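How Things Get Packed: Boxes, Bins and the Space Between

Filed under: Everyday Science, ages 9 to 12

Packing means putting objects into a container so that they fit, stay where they are put, and can be taken out again. A suitcase is packed. So is a toy bin, a lunch box and a truck. The same few rules apply to each of them.

Volume

The amount of space inside a container is called its volume. To find the volume of a rectangular bin, measure the length, the width and the height of the inside, then multiply the three numbers. A bin that is 12 inches long, 7 inches wide and 5 inches high has a volume of 420 cubic inches. A cubic inch is a cube that measures one inch on every side.

Measure the inside of the bin. The walls take up space too, and a bin with thick walls holds less than a bin of the same outside size with thin walls.

Gaps

A bin is almost never completely full. Objects touch at their corners and edges, and air fills the rest. These air spaces are called gaps. Rectangular blocks can be packed with very small gaps if they are lined up flat side to flat side. Balls can't. Even when balls are stacked as neatly as possible, about a quarter of the space stays empty.

When blocks are dropped in without being lined up, some land flat and some lean. A leaning block rests on one edge or one corner, with a wedge of air underneath. The wedge is hard to use, as few objects have that shape. Turning the block until it lies flat gives the space back.

Words to know

Container: anything that holds other things.
Volume: the space inside a container, or the space an object takes up.
Gap: a space between packed objects.
Orientation: the way an object is turned.
Layer: a set of objects lying at the same level.

Orientation

A brick-shaped block has six faces, in three matching pairs. It can lie on its largest face, stand on its long narrow face, or stand on its end. Lying on the largest face is the most stable position, which means the block is hardest to tip over. Standing on its end is the least stable.

Before placing a block, look at the space that is left. If the space is long and narrow, turn the block to match. People do this without thinking about it — try putting a book back on a crowded shelf and watch your hand turn before it gets there.

Grip

To place a block, something has to hold it. Fingers hold a block by pressing on two opposite sides. The pressing makes friction, a force that resists sliding. A smooth block needs a firmer press than a rough one.

Where you hold the block matters too. Each object has a center of mass, the point where its weight balances. If a block is held far from this point, the heavy end tends to swing down and the block tilts. If it is held near the middle, it stays closer to level.

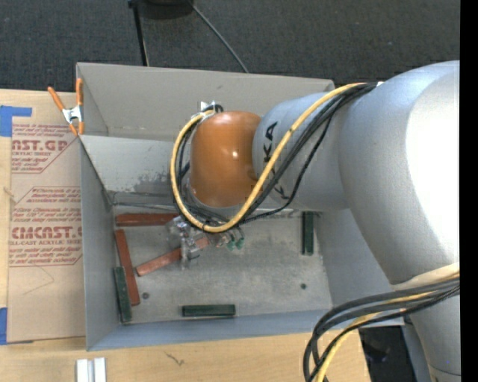 Fingers also need room. When a block is lowered beside a wall, there must be space between the block and the wall for a finger, or the block must be let go a little early and pushed across. For this reason the last block in a tight row is often the slowest to place. Holding it by the top of its narrow sides can help.

Try it

You need an open box and a set of building blocks.

1. Drop the blocks in one at a time without arranging them. Stop when one sticks up above the rim. Write down how many are in the box.
2. Empty the box.
3. Place the blocks flat, in layers, starting in one corner. Stop at the rim and write down the number.
4. Subtract the first number from the second.

Repeat both tests with blocks of a different size. Small blocks and large blocks may give different results in the same box.

Last updated Oct 10, 2018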